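Why does my cloth-folding policy do worse with more demonstrations?
Posted Feb 14, 2018 in Learning from Demonstration

Orhun Uçar
I'm trying to reproduce the shirt-flattening result from the Vomham report. Two arms, one camera on each wrist plus one looking at the table, teleoperated demos, plain behavior cloning. They claim it works with 300 demonstrations. I collected 300 and got a policy that could grab a shirt and pull it straight a decent share of the time. Naturally I collected more. At 1000 demonstrations it hovers over the shirt like a man choosing a melon and then closes on nothing.

Same network, same learning rate, same table. Validation loss is lower than before, so on paper I am winning. The extra demos were collected by three people, if that matters. I've already tried training longer. Is this overfitting, or do I need a bigger network?

Zatach
Bigger network. Also check your camera calibration, mine was off once and it was a nightmare.

Kenneth McIver
It matters that three people collected them. I'd look there before buying a bigger GPU.

Your first 300 were presumably all you, and you presumably have one way of picking up a shirt. Your helpers have others. One goes for the sleeve, one pinches the middle and lifts, one pokes at the hem until it gives up. Cloning with a squared-error loss takes all of these and averages them, and the average of two good grasp points is a spot in the air between them. That's your melon. Loss can still go down the whole time, as most of each episode is the arm traveling, and everybody travels the same way.

Things to try, cheapest first:

Train on one person's demos at a time. If each of those policies beats the combined one, you have your answer and can stop reading.

Predict a short chunk of actions instead of a single step. We use 8. It commits to a grasp for long enough to get there.

Split the task in two. We label each episode by hand with "pinch" and "stretch" and sample both equally. Pinch is short and easily swamped by the long boring stretch, and it's the part you are failing at. Tedious, I know. I did it over most of a March with the Jurna annotation tool, which crashes if you look at it with confidence.

Keep some patterned shirts in the set as well. On an all-white pile our policy got lazy about edges.

One pinch and one stretch, as we label them:
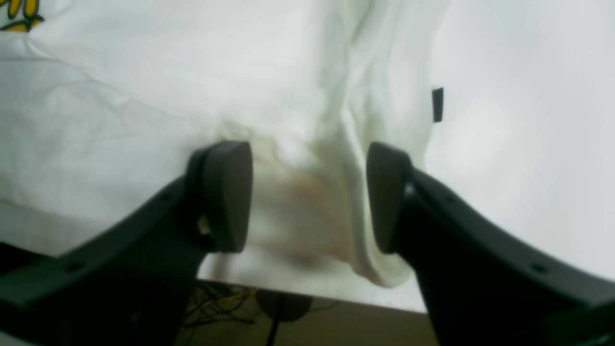
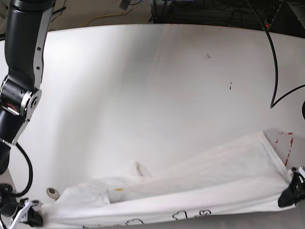
Işık
The one-person-at-a-time test is worth doing even if you're sure of the result. I ran it on towels and two of my three operators were fine. The third was me. I'd add that you should write down a grasp rule before collecting again, even a dumb one like "nearest corner first," or the chunking only hides the disagreement until somebody new sits down at the controls.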